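Reading the Grain: How People Choose and Look After Wooden Surfaces at Home
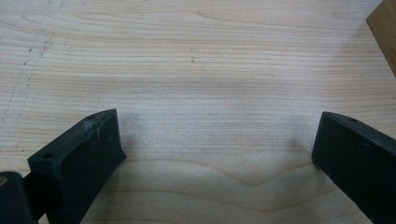 Figure 1. A pale wooden surface with fine, close grain and one soft wavy curve in the pattern.

Project report by Akihiko Ichikawa
Materials in Everyday Life module
Submitted 13 July 2021

1. Why I chose this subject

When our tutor asked us to pick a material that we touched every day and had never properly thought about, I went home and sat in the kitchen for a long while with a cup of tea. Most of the people in my group had already gone for glass or cotton. I was leaning on my grandmother's old table at the time, and it struck me that I had done my homework on it, eaten at it, and once been sick on it, and I couldn't have told anybody what tree it came from. So wood it was, and in particular the wooden surfaces that people live with: tables, worktops, shelves and desks.

I should say that I started out meaning to write about forestry. That turned out to be far too big, and after a fortnight of reading I had a great many notes and no question. My tutor kindly suggested I stay indoors. The question I settled on was a plain one: what do ordinary people look for when they pick a wooden surface, and do they look after it in the way the sellers advise?

2. A little background

Grain is the word we use for the direction and arrangement of the fibres in a piece of wood. A tree adds a new layer of growth beneath its bark each year, and in a climate with proper seasons the wood laid down early in the year is often different from the wood laid down later. Cut a log one way and these layers show up as fairly straight lines. Cut it another way and the same layers spread into curves, arches and long pointed shapes that joiners sometimes call cathedrals. I found this very hard to picture until I sliced a leek at several angles, which I would recommend to anyone in the same position.

The way the wood is cut matters for more than looks. Wood takes in moisture from the air and lets it go again, and it swells and shrinks much more across the grain than along it. A board that shows wide curves on its face will usually move more across its width than one with straight, tight lines, and it is more likely to cup. Sheet materials get round this by gluing thin layers together with the grain of each one turned against its neighbour.

3. What I did

I wrote a short questionnaire and shared it through the college bulletin, which goes out to 2,000 addresses. Replies came in all through January, and by the time I closed it I had 1,218, which was far more than I had dreamed of and took me most of the spring to read. I think people enjoyed being asked. Several wrote a whole page about a sideboard.

I also visited 2 businesses. Brekine is a small workshop that makes desks and kitchen tables to order, and Hevville is a showroom selling ready-made worktops. Both let me stand about and ask questions for an afternoon, and Brekine gave me a bag of offcuts, which I used for the stain test in section 5.

4. What people told me

Colour came first by a long way. Most people who had chosen a surface themselves said they began with light or dark and went on from there. Pale woods were the favourite, and the reasons given were that they made a small room feel bigger and that they went with everything. People who preferred dark wood tended to have inherited it, and were often very fond of it.

Pattern was much more divided. Some people wanted the lines as straight and quiet as possible, and one lady said that a busy table made her feel she hadn't wiped it. Others loved the curves and knots and could describe theirs from memory. I had replies about a grain pattern like a rabbit's ear, one like the coast of Norfolk, and one that two brothers had argued over as children and still do.

Hardly anyone mentioned how the wood had been cut, and very few gave any thought to how it might move with the weather. At Hevville they said the same about their customers, who will ask about price, colour and delivery, and sometimes about hot pans. At Brekine the customers ask more, but then they are spending more and waiting longer.

Looking after it was where the answers became rather sheepish. The sellers I spoke to both advised oiling an oiled surface regularly, and sooner if water stops beading on it. A great many people replied that they had oiled theirs when it was new and not since. Quite a few did not know whether their surface was oiled, waxed or varnished, and I have to confess that I was one of them until I asked my grandmother (it is waxed, and she was surprised at me).

5. A small stain test

I rubbed some of the offcuts with a plant-based oil called Flevico, varnished some others, and left the rest bare. Then I put a spoonful of cold tea on each and left it overnight. The bare pieces all took a ring. The oiled pieces took a much fainter one, which came out with light sanding along the grain and a fresh coat. The varnished pieces wiped clean, though on one of them I had missed a corner and the tea found its way in underneath and left a grey patch that I couldn't shift.

I would not want to make too much of this. The offcuts came from different boards, my spoon was not a very exact measure, and I did the test only once – our kitchen was needed for other things.

6. Problems and things I would change

The bulletin mostly reaches staff and students, so my replies come from people who are used to filling in forms, and many of the students rent and did not choose their own furniture. I ought to have asked about that at the start. I also asked "How often do you treat your surface?" without saying what I meant by treat, and a fair number of people told me how often they wiped it.

If I carried on with this, I would like to go back to the Brekine workshop in winter and again in summer and measure the same boards, to see the movement for myself. I would also like to ask people who have had one table for thirty years or more what they have done to it, because those were the letters I liked best.

7. Thanks

My thanks go to both businesses for their patience, to Mrs Enriquez in the college library for finding me the joinery books and renewing them so many times, and to my grandmother for the use of the table, which I have now waxed.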